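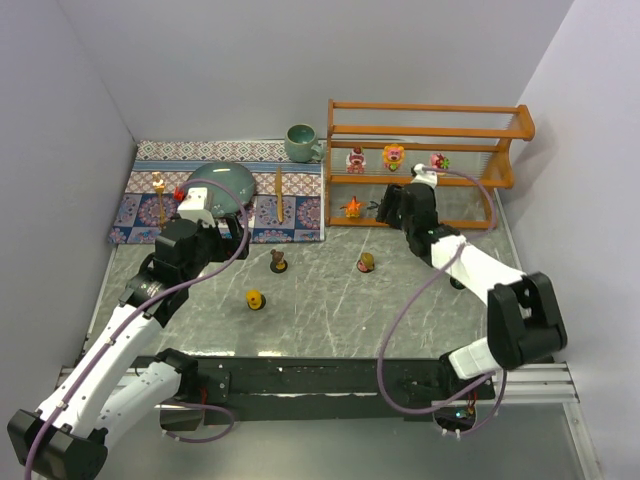 A place setting on a patterned mat, with the fork to the left of the plate.

Glaze fit, cutlery marks and the limits of the dishwasher test

The technical manager at Gravosach has worked on tableware glazes for 18 years, first in sanitary ware and then in stoneware plates. The company makes dinnerware for restaurants and a smaller range for home use. We spoke in the test room behind the kiln hall on a Saturday, when the line was down for a change of burners.

The first subject was dark glazes. Customers ask for them more every year, and they generate most of the complaints. "The complaint is nearly always the same," the manager said. "The customer writes that the plate is scratched. We get the plate back, we clean it, and the glaze is intact. What they saw was metal from the cutlery sitting on top of the glaze."

The effect is known in the trade as metal marking. A fork or knife drags over the surface, and if the glaze is rough at a small enough scale, it removes a thin film of metal. The film shows as a gray line. On white it looks like pencil, and on a dark gloss it catches the light at certain angles. A mildly acidic cleaning paste will usually remove it.

Roughness has several causes. Opacifiers such as zircon leave hard crystals at the surface, which act like a file. Matte glazes have crystals by design. A well-melted gloss glaze marks least when it leaves the kiln, but it can become rougher with washing. "Detergent attacks the glass. It's alkaline and it's hot. You lose a little of the surface in each cycle, and the loss is uneven."

Gravosach runs sample plates through 400 cycles before a new glaze goes into the catalog. Gloss is read with a meter before the first cycle and again at fixed intervals. The manager considers the test useful but limited. "It tells you about washing. It doesn't tell you about washing and then stacking and then cutting a steak. We do each of those separately, and the plate in a restaurant gets all of them in one evening."

Stacking damage comes mainly from the foot ring. The ring is left unglazed so the piece doesn't stick to the kiln shelf, and raw stoneware is abrasive. Each plate in a stack sits with its foot on the face of the one below. The factory polishes the foot on a diamond belt, an operation that adds 8 seconds per plate. A cheaper line, Preda, was sold for a time without it. Returns were high enough that the polishing was put back.

I asked about coated cutlery, which has become common with colored dinnerware. The manager's view was cautious. Gold-tone flatware is usually stainless steel with a thin coating, and coatings vary a great deal. A hard vapor-deposited coating leaves little on the plate. A soft decorative plating wears at the tips of the tines, and the plate gets the blame. "We ask people to send the fork with the plate. Most don't. When they do, we can usually close the case the same day."

The discussion then moved to glaze fit. Glaze and body both shrink as they cool, and if the glaze shrinks more than the body, it ends up in tension and crazes. If it shrinks less, it is in compression, which is desirable up to the point where it starts to flake from the rim. The factory aims for slight compression and checks it by heating samples and quenching them in cold water.

The difficulty with a colored range is that each color is a different recipe. Copper, cobalt and iron all act as fluxes to some degree, so the base has to be corrected for each one. The Erkholm range was planned with a single base and different stains. It was released with 2 bases, after the darkest color crazed in storage. "It passed the quench test in April and we found the lines later in the warehouse. Body moisture expansion. The clay takes up water from the air over months and grows slightly. A porous body will do that. We raised the top temperature and the absorption came down."

On leaching the manager was brief. Every color is tested with dilute acetic acid, lead is not used anywhere on the site, and the results are kept by batch. Cadmium reds are supplied only for the outside of mugs and bowls.

For home users the advice was plain. Don't overdose the detergent. Load the plates so they don't touch. Put a sheet of felt or paper between them if they are stored in a tall stack. Avoid steel wool on any glaze, and try a cleaning paste on the underside first.

Work now under way concerns a harder clear glaze for the restaurant line, sold under the name Perer. It contains more alumina and less sodium, and it needs a slower firing to clear the bubbles. Samples were stacked by the door, waiting for the dishwasher to come free.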